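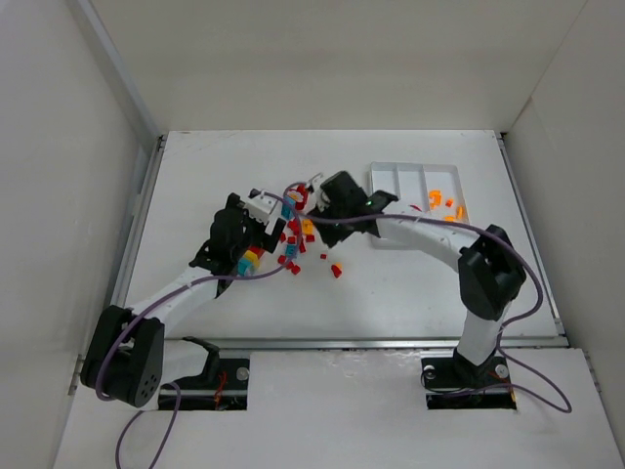 A reader in Kesness wrote to say that the only fair way to tidy building blocks is to tip the whole lot into one box and put the kettle on, and that sorting them by colour is a job for people with no washing-up. I have a good deal of sympathy. I've also spent more evenings than I'd care to admit kneeling on a rug, hunting for one particular yellow piece, and I can't say the single box has ever done much for my temper!

Blocks in a heap are lovely, of course. Small coloured ones especially, spread over a plain white table, where every colour has a chance to show itself and your hand goes out before you've decided what to make. Yellow, cyan and red, one on top of another, is as good a start as any (my own towers tend to stop soon after).

The trouble comes with quantity. Our household has 3000 of them, if the labels on the tubs from Trorkitz are to be believed, and for years they lived in an old drawer that stuck in damp weather. Last July we moved them into 6 shallow trays, one for each colour family, with the odd wheels and windows in a biscuit tin. It took a long rainy afternoon and two pots of tea.

We now give it 20 minutes before supper, with the radio on. Whatever hasn't found its tray by then stays out on the table until morning, and quite often somebody has built on it before breakfast.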